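Right, a thread about putting things away, because I've been thinking about it all April and my friends have stopped replying. Can machines do the dull bits of housework yet? 🧵

My answer this month: bits of it, and more bits than last year! I've now read 138 pages of notes from people trying to teach tidying, and I loved nearly all of them.

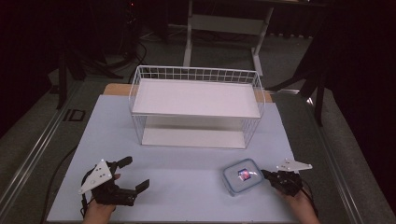
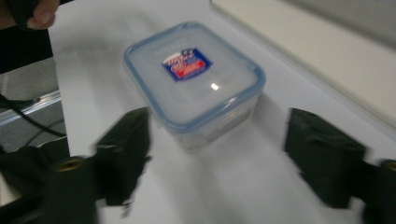 Kitchen tubs are my favourite test of the lot. Everyone asks about folding shirts, but I'd hand over the tub cupboard first (mine is a disgrace). Take one with a clear lid and a light blue rim, like this one with the little label on top. You and I just grab it. A machine has to work out where see-through plastic stops and the table starts, then close on it hard enough to lift and gently enough that the lid stays shut.

And then it needs to go somewhere! A wire shelf is a lovely hard target: thin bars, gaps, a panel overhead to bump into.

Volker Sauerland told me his team at Benine went through 400 goes at one shelf before he'd let anyone say the word "works". Their best run was 62 in a row. I cheered out loud on the bus.

Ha-rang Won thinks shop stockrooms will get there before kitchens, as the boxes are all the same size. I think she's right, annoyingly.

Would I trust one with my gran's glass bowls? No chance. Plastic tubs, though? Come round tomorrow, the cupboard's open.

More on dishwashers next, once I've finished the Pudaretti write-up.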